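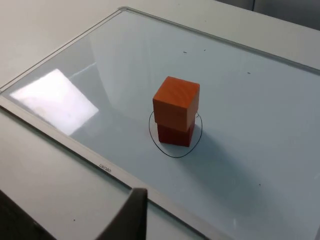
Two blocks stacked at the marker circle, one of our tabletop tasks.

Block stackers wanted! (Paid, and no experience needed, unless you count kindergarten)

Hi, I'm Pieter Hendricks and I run the stacking sessions at Calitz, up on the second floor of the old Surdu building in Horkdale. I'm looking for people who'd like to spend a morning or an afternoon with us putting wooden blocks on top of other wooden blocks. Yes, it's a real thing and yes, we pay you for it!

We want to know how people build small towers when the target is drawn right on the surface. So there's a whiteboard lying flat on the table, a circle in black marker (I draw them by hand, please be kind) and a couple of cubes. You stack, we write down how it went, you do it again. Sometimes I'll ask you to line the corners up as neatly as you can, and other times a crooked tower with a corner hanging over is just fine. After a few rounds we wipe the board and draw the circle someplace else.

Who can sign up: anyone 14 or older. If you're under 18, bring a parent or guardian to sign the form (they get coffee and the comfy chair). Left-handed folks, I'd especially love to hear from you, we're very short on lefties! Glasses are fine, long nails are fine, shaky hands are fine too.

A session takes two hours with a break in the middle, and you get $40 at the end, even if you decide to stop early. You can come back for up to three sessions if you like it. We have room for 200 people in all and we'll keep going until October or until the spots are gone.

To sign up, call the front desk at extension 297 or stop by and put your name on the sheet next to the elevator. Tell us which hand you write with and whether mornings or afternoons suit you better. First sign-ups close May 1, 2018, and I'll call everybody back myself to set a time.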